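Pressing the Zitano single: notes on cutting, plating and what went wrong
Speaker notes, Tarmo Paju, for the Friday afternoon session

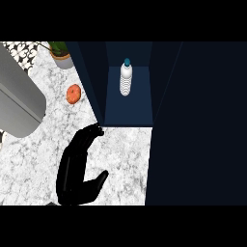

Start with the scope. I am covering one record, the Zitano seven-inch on Clavow, from the finished mixes to the boxes arriving. I am not covering recording, and I will take questions on artwork only if there is time. The order was 500 copies, one colour, plain inner sleeves, large centre hole. The band asked for a marbled disc, mostly white with soft grey veining, much like the worktop around the black hand, and the choice of colour affected more of the schedule than the music did. Come back to this under pressing. Say at this point that every copy of a marbled record differs, so no sample can be treated as an exact match.

Side lengths. The single plays at 45. The A-side came in short and gave no trouble. The B-side had a long fade, and the band wanted all of it. Explain the trade: a longer side needs narrower spacing between grooves, narrower spacing means a lower level, and a lower level brings the surface noise up relative to the music. The fade is the quietest part of the side and sits nearest the label, where the groove moves past the stylus more slowly and treble is hardest to reproduce. We therefore had the quietest passage in the worst position. The fade was shortened by the band after they heard the first reference. I would now ask for a shorter edit before booking the cut.

Preparing the files. Supply separate vinyl masters if the digital masters are heavily limited. Ours were. A brickwalled file does not make a loud record. The cutting engineer turns it down until it fits, and what reaches the disc is a quiet record with flat peaks. We went back to the mixes and took the limiter off the stereo bus. The following points go on the handout:

Check bass for stereo width. Wide low frequencies move the cutting stylus vertically and can make the groove too shallow, or lift the cutter out of the lacquer. Our bass guitar had a chorus pedal on it, recorded in stereo. It was folded to mono below the crossover point the engineer chose.

Check sibilance on the lead vocal, line by line. De-essing a whole mix at the cutting stage dulls the cymbals. De-essing the vocal in the mix does not.

Send one file per side, with the gaps already in place, at the resolution of the session. Do not convert sample rates for convenience.

Write down the intended start and end of each side. A fade that is still audible when the file stops will be queried, and the query will cost a day or more.

The cut. Stankevičius cut the lacquers. I did not attend, which I regret for one reason: the question about the vocal in the second verse would have been settled in a minute at the desk, and by email it took most of a week. The engineer offered a reference disc before the masters were cut. Take this if it is offered. A reference is soft and wears after a few plays, so listen on the best turntable you have access to and keep notes from the first play.

(Pass round the reference disc in its sleeve. Ask people to hold it by the edges. It is already worn, so do not worry about fingerprints.)

Run-out etchings. The band supplied a line of text for each side. Ask for this to go into the job sheet with the catalogue number and side letter. We sent ours in a separate email and side B was cut without it. It was not worth a recut. There is a plain run-out on that side and collectors have since written to the label asking whether it denotes a variant. It does not.

Plating. Keep this section short, as most of the room will know it. The lacquer is silvered and a nickel negative is grown from it. In the two-step method that negative is used as the stamper and no spare is kept. In the three-step method the first negative, the father, is used to grow a positive, the mother, and stampers are grown from the mother. Three-step costs more. It also means a repress does not need a new cut. We paid for three-step because Clavow expected to repress. Whether that was the right call is still open – see sales, below.

Lacquers should be plated soon after cutting. The grooves relax and high-frequency detail is the first thing affected. Ours went to Hesasow by overnight courier. Get the plating booking confirmed before fixing the date of the cut, in that order.

Test pressings. Hesasow sent test pressings in black. Explain why this matters with a marbled order: the test checks the stampers and the centring, and tells you nothing about how the coloured compound will behave. We rejected 2 rounds. The first had a repeating tick on side A, once per revolution, at the same place on each copy, which points to the stamper. The second had cured the tick but was pressed off-centre, audible as slow pitch variation on the held organ chord. The third was approved.

How to report a fault. Give the side, the time from the first sound, whether it repeats, and how many of the copies show it. Play each suspect passage on more than one turntable. Do not write "sounds a bit rough". The plant cannot do anything with that, and the reply will ask for the details listed here.

Pressing. Marbled discs are made by combining compounds of different colours in the press. The veins follow the flow of the material outwards from the centre. Two consequences. First, the start of a run varies widely until the press settles, so ask the plant what it does with those copies. Ours were sent to us, boxed separately, and the band kept them. Second, the colours may not behave identically under heat, and non-fill is easier to hear in a quiet passage. Non-fill is a tearing noise, generally in one channel, where the compound has not reached the bottom of the groove. It is not dirt and cleaning will not shift it. I found it on the fade of the B-side on a few copies from the first box – the passage discussed under side lengths.

(Play the clip here: good copy first, then the faulty one. Check the left channel is working before the session.)

Delivery. The records arrived in December, after the launch show. Sleeves were already at the label's unit. Discs should be allowed to cool and settle before they are packed tightly, and they should be stored upright. One pallet layer had been laid flat and there is a slight dish in those copies. They play.

Sales to date. 314 sold, by post and at shows together. I have not separated the two because the label's sheet does not. On those numbers a repress is not planned. The mother is held at Hesasow, and plants differ in how long they will store metalwork without charge. Ask for the terms in writing.

If time is short, drop the plating section and the etchings. Keep the audio clip.

Questions expected: cost per unit (refer to Clavow, I do not have permission to give it), whether the digital release used the same master (no, the limited one), and whether black would have been quieter (on the evidence of the test pressings, yes, slightly, on side B).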